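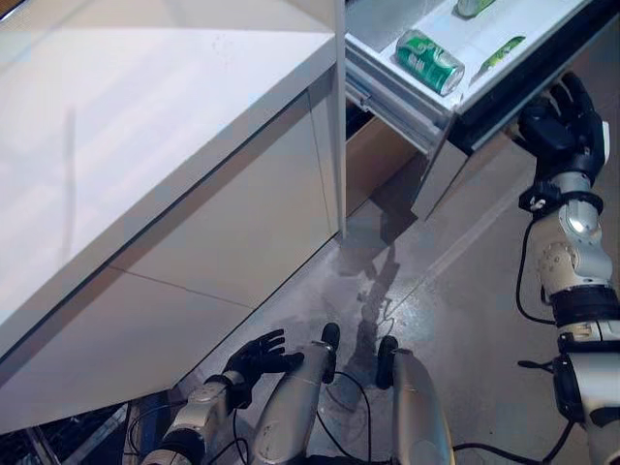
Drawer tips for anyone renting the Tikeo kitchen helper

Had the Tikeo on a trial rental since August, through Hallby. Mostly drawers and cans. Notes below, quick, will tidy up later.

Clear the handle side first. It wants elbow room, more than you'd think. Stools out, trash can out, dog out.

Drawers – show it each one by hand on day one. The app calls this a "walk". Takes 15 minutes for a small kitchen. Skip it and it pulls too hard. My Nyberg slides survived, the cheap ones by the stove are a bit wobbly now.

Cans. Standing up is easier for it to pick than lying down. Lying cans roll when the drawer moves, so put down a grip liner, the rubbery shelf stuff, cut to fit. Don't glue it. You'll want to wash it.

Loose packets and wrappers: take them out. Flat things are slow, it tries, gives up, tries agian. Or stick them in a shallow tray.

Shiny white counters – pull the blind down around midday. Glare seems to bother it. Wiping with a damp cloth beats spray polish, polish made it worse.

Fingers. Dry cloth only, every evening. Sticky soda on the joints is a pain. Cotton swab for the gaps.

Check cables before you start, nothing looped near a drawer pull.

Cost: 53 dollars a day, or a flat price for 21 days which works out cheaper. Buying is another story. Grevis does a simpler one-arm kit, havent tried it, no drawer mode as far as I can tell.

Support line is ok. Have your unit code ready (mine ends 3616) or they put you back in the queue.

Worth it? For a week, yes, if your back is bad and the low drawers are where everything lives. Longer than that I'd wait for the update, it's still slow at closing things.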